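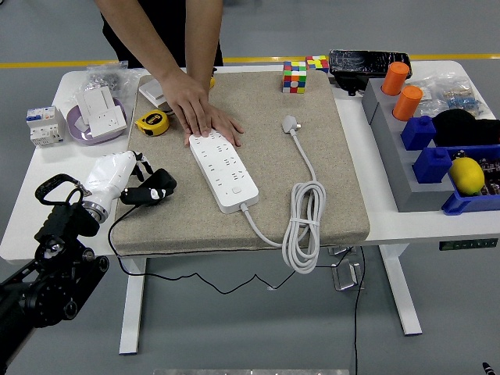
Attachment A: Station 2, operator holding the power strip on the felt board.

Ticket 73-47
Site: Feltivholm Automation Laboratory, Stutley Building
Opened: July 29, 2022
Category: Procedure and safety compliance
Priority: Medium
Status: Closed, with follow-up

Summary
The station lead requested a ruling on whether an operator may hold a workpiece by hand while the arm is enabled. The written procedure for Station 2 and the general site rules give different answers.

Reported issue
The power strip task calls for the strip to remain still on the board. The Station 2 procedure, last revised in April, tells the operator to "steady the item as needed." The general site rules state that no part of the body may enter the reach of an enabled arm unless the hold-to-run control is in use. Operators have followed one document or the other depending on who trained them.

Log entry 1
Support reviewed both documents and Attachment A. The operator is at the far side of the table with both hands on the upper end of the strip. The gripper is on the near side, close to the tape measure. The attachment does not establish whether the arm was enabled, and no finding is made against the operator.

Log entry 2
Support asked Estutero, which maintains the arm, to confirm the speed setting in hand-guided mode. Estutero confirmed that the reduced limit loads correctly at startup but is cleared when a saved task file is opened. The fault was reproduced on the bench. A corrected configuration was installed and passed 36 test starts.

Log entry 3
Support noted two housekeeping points. The strip's cord is coiled and secured, but the coil hangs over the front edge of the board, where it could catch on the arm. The arm's own thin cable also runs loosely below the table edge. Section 4 of the site rules requires cords to be kept within the work surface or clipped along a table leg.

Ruling
The general site rules take precedence. Until the procedure is reissued, operators shall place the item, withdraw both hands and signal clear before the arm is enabled. Where an item will not stay in place, the Janssen bench clamp is to be used. Items not needed for the current task are to be moved out of the arm's path.

Follow-up
Station 2 procedure to be reissued with "steady the item as needed" removed.
Cable clips to be fitted at Station 2.
Speed limit check to be added to the startup sheet for all stations.

Closure note
Requester accepted the ruling. The remaining actions are tracked under the station maintenance list.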